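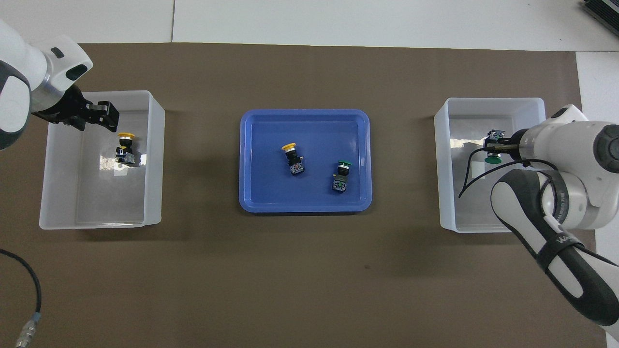

Figure 4. Two-arm station with a central blue tray between two translucent bins; a push-button switch with a yellow cap stands in the left bin.

4.2 Attendance and the problem of the second visit

Anyone who has run a support group for people with chronic lung disease knows that the first meeting is the easy one. People come to see who else is there, whether the chairs have arms, and how far the room is from the parking lot. The second meeting is the one that tells you something. Of the 63 people who signed up across our three sites, nearly all came once. We then spent most of the winter finding out why a good many of them did not come again.

Our starting guess, which we had written into the grant proposal with some confidence, was that people stopped coming because they felt worse. This was a respectable guess. It was also what the earlier work by Layug and Bosman would have led us to expect, as they found that flare-ups explained most missed sessions in a hospital-run group. In our interviews, feeling worse came up often, but it came up as a reason for missing one meeting. It was seldom the reason for missing all the rest. The people who had left for good talked about stairs, bus transfers, and in one memorable case the coffee.

The stairs deserve a paragraph of their own. The Firkmont site was chosen because it was free, central, and described to us over the phone as being on the ground floor. The ground floor is reached by 17 steps. There is an elevator, which is at the other end of the building and needs a key, and the key lives with the front desk, which closes an hour before our group began. We moved the meeting time in October. Return visits at Firkmont went up after the move, though we make no great claim for this as a finding in behavioral science.

Distance mattered less in miles than in effort. Members who carried portable oxygen planned their day around how long a tank would last, and a ninety-minute session with a guest speaker who ran over could use up the margin they had set aside for the ride home. Several people told us they left early for this reason and then felt rude about it, and so did not return. One woman at the Verhoeven site said she would rather be thought dead than thought bored. We have since asked speakers to finish on time, and Van Wijk now sits in the front row with his watch out.

We had also expected the content of the sessions to matter more than it did. Our program, Gratora, alternates talks (inhaler technique, travel with oxygen, sleep) with open discussion. We asked members to rate each session on a short card. The talk ratings were high and almost perfectly flat, and told us mainly that our members are polite. Open discussion was rated slightly lower on the cards but was mentioned far more often in the interviews, usually with the name of another member attached. People remembered who had explained how to shower without running out of breath. They did not, as a rule, remember our slides.

Reminder calls were the one part of the program we had nearly cut for cost. Boonyarit made most of them from a list, two days before each session, with a budget of 600 dollars for the season that covered the phone line and very little else. The script took under a minute to read. The calls themselves did not, and his notes on them became one of our better sources of data. Members used them to report a new prescription, a bad week, or a dislike of the parking arrangements. Those who picked up the phone were more likely to attend, which may only mean that people who answer phones are the sort of people who go to meetings. Our design cannot separate the two, and we mention it here before a reviewer does.

Group size had a visible effect at the upper end. Once a session passed 20 people, the open discussion tended to be carried by the same few voices, and quieter members said afterward that they had not found a gap to speak in. For people who need a breath in the middle of a sentence, the gap has to be a generous one – a point that Grecu raised in our planning meetings and that the rest of us wrote down and then failed to act on until spring. Splitting the larger Perov group into two tables fixed this at no cost, apart from a brief dispute over which table was closer to the cookies.

We did not measure lung function, and nothing in this section should be read as saying that attendance improved anyone's breathing. The interviews took place after the season ended, and those who had dropped out were harder to reach than those who had stayed.

Filed under: Respiratory Health, Patient Support, Community Programs

Related articles
Paying for portable oxygen: what members told us
Who leads the group? Notes on peer facilitators
Telephone follow-up after pulmonary rehab
Meeting rooms and mobility: a short checklist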